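Perguntas frequentes: os braços na cozinha de ensaios da Girker

Vou perder o meu posto?
Não. O quadro da cozinha de ensaios mantém-se nas 12 pessoas que tem hoje. O que muda é a distribuição das tarefas repetidas, sobretudo nos ensaios de desgaste de tachos e tampas.

O que passa a fazer o braço?
Os ciclos de manuseamento. Um ensaio completo tem 2000 repetições e até junho era feito à mão, por turnos.

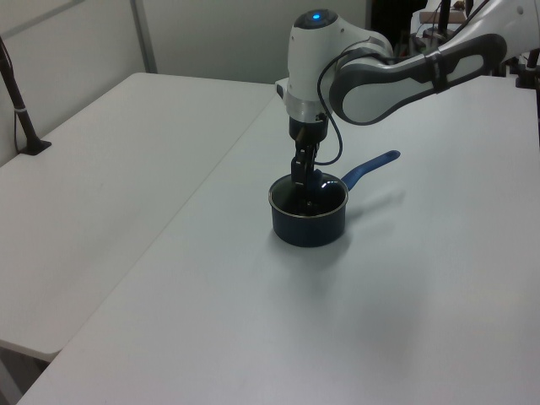

Os operadores continuam a preparar cada ensaio e a assinar a folha no fim. Quem prepara escolhe a peça, coloca-a na mesa e confirma o programa com a Leonor Nogueira. Nos programas em que os dedos da pinça descem para dentro do tacho, como no modelo azul-escuro de rebordo prateado, a peça vai sem conteúdo. Os ensaios com líquidos ficam na sala Aston e são manuais.

E as tampas?
Também entram no programa. A pega é feita pelo puxador central, e a altura tem de ser acertada sempre que se muda de modelo.

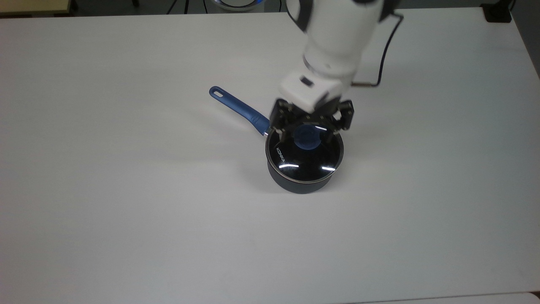
Pinça no puxador azul de uma tampa KONKA.

Preciso de formação?
Sim, 25 horas, dentro do horário de trabalho. A parte prática é dada por Nam-gil Son, em grupos de duas pessoas.

Posso recusar?
Pode pedir para ficar só nos ensaios manuais. O pedido faz-se por escrito a Mi-kyung Byun e é revisto ao fim de seis meses.

O subsídio de turno mantém-se?
Mantém-se para quem faz noites. O turno da noite passa a ter uma pessoa em vez de duas, e quem sair dele é avisado com dois meses de antecedência.

A quem ligo se o braço parar a meio?
A Định Âu, extensão 12. Não se retira a peça da mesa antes de falar com ele.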